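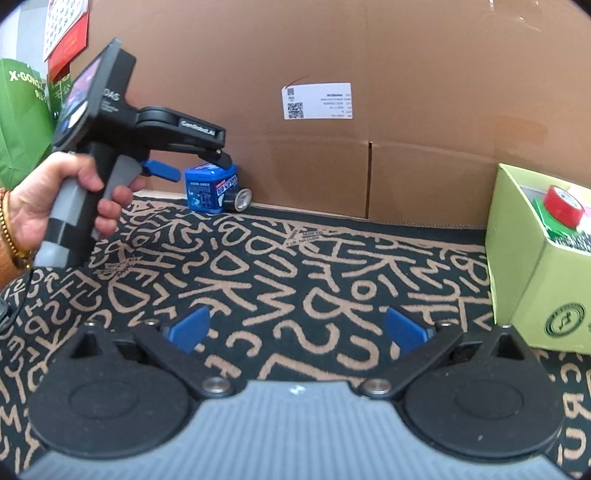

3/17/24

I lost most of this week's recordings and it took me far too long to work out why, so I am writing it down before I forget the details.

I record household tasks at home with a pair of handheld grippers. Picking things up, putting them in boxes, taking them out again. You squeeze the trigger, the jaws close, and the unit logs how far they closed along with the video. The work comes through a small outfit called Cavwood, who send a task list and check what I upload.

On the first evening I did 128 clips. The next morning Binska, which is the checking program Cavwood uses, had rejected 70 of them. The reason given was "jaw state mismatch". In the video the jaws were plainly shut round whatever I was lifting. In the log they were still partly open, and they stayed like that until I let go.

I assumed it was me. I have done this since July and I know I get lazy with the trigger when my hand is tired, so I redid a batch with a full squeeze every time. Same result. Then I blamed the cable, swapped it, and got the same result again. I also wiped the fingertips and restarted everything twice, neither of which did any good.

What I should have looked at first was the order of the rejections. The early clips were nearly all fine. The bad ones started after a break, when I had put the right-hand unit down on its side and picked it up again. When I opened and closed it slowly with nothing in the jaws, the reading stuck at 6 and would not go to zero. A small screw in the linkage had worked itself out a little and was catching just before the end of the travel. With something between the fingertips you would never feel it.

I tightened it, ran the zeroing routine from the Falcão notes, and did 5 test clips. All passed. I did another long session last night and have had no mismatches so far, though Binska hasn't finished with the last few.

I don't know if the screw will stay put. I have marked it with a dot of paint so I can see if it turns, and I've asked whether thread lock is allowed. No answer yet. The left-hand unit seems all right but I tightened that as well.

The rejected clips are gone as far as payment goes. I'll redo the Stanow set first, as it has the nearer deadline, and the rest can wait. From now on I am closing both grippers empty and reading the number after every break.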